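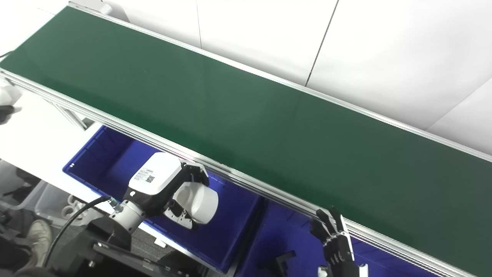 Belt tracking and tension: revised inspection interval

Effective March 30, 2023, the inspection interval for light-duty flat belts on the packing lines changes from 91 days to 45. The change applies to all belts installed at the Udine and Takach buildings. Modular plastic belts stay on the old schedule.

Lahcen Gaber reviewed the maintenance log for both sites and found that most edge wear had started between inspections, on belts that had passed the previous check. Drift was usually small at first - 8 mm or less at the tail pulley - and went unreported until the edge began to fray against the side guide.

At each inspection, run the belt unloaded for 20 minutes before measuring. Record drift at the head pulley, the tail pulley and the midpoint of the return side. Correct tracking at the snub roller first. Adjust the tail take-up only if drift remains, and turn both take-up screws by the same amount when setting tension. Recheck after a full shift under load.

Splices should be checked with the drive locked out. Lifted fingers or cracking across the joint are grounds for replacement. Do not re-glue.

The form has a new column for take-up position, in millimeters from the end stop. Old forms will be accepted until the end of May. Send completed forms to Wafula Owino, who also holds the spare snub rollers from the Bhattacharjee order.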